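Honcombe Tenants' Forum
Topic: Revised rules for the shared kitchen and common tables

HoncombeOffice
Members are advised that the revised rules for the shared kitchen take effect in March. Items left on a common table after 7 p.m. will be moved to the storage room and held for 2 weeks. Unclaimed items will then be discarded. The full text is posted as Notice 284.

Unit_Pesen
We acknowledge the notice. We request clarification of the word "items." Our members share oils and sauces, and these bottles have always stood out overnight. We do not regard them as abandoned property.

HoncombeOffice
The rule covers all items, including food containers. A single bottle on a table is treated in the same way as a full crate.

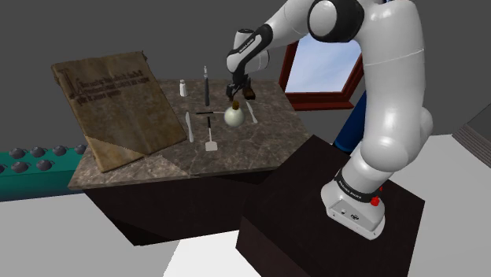

Kjell Aasen
I must record my objection to the 7 p.m. limit. Several tenants work evening hours and eat after that time. The earlier rules allowed items to remain until the building closed, and I am not aware of any complaint that would justify the change.

Warlow_2ndFloor
With respect to the previous poster, complaints were submitted in writing by our floor. Spills were left overnight on more than one occasion. We support the rule as drafted.

Kjell Aasen
Then I ask that those complaints be made available to all tenants before March.

HoncombeOffice
The request has been entered. Labeled bottles may be kept on the shelf beside the sink at any hour. Comments on the time limit may be submitted at the front desk until the end of the month.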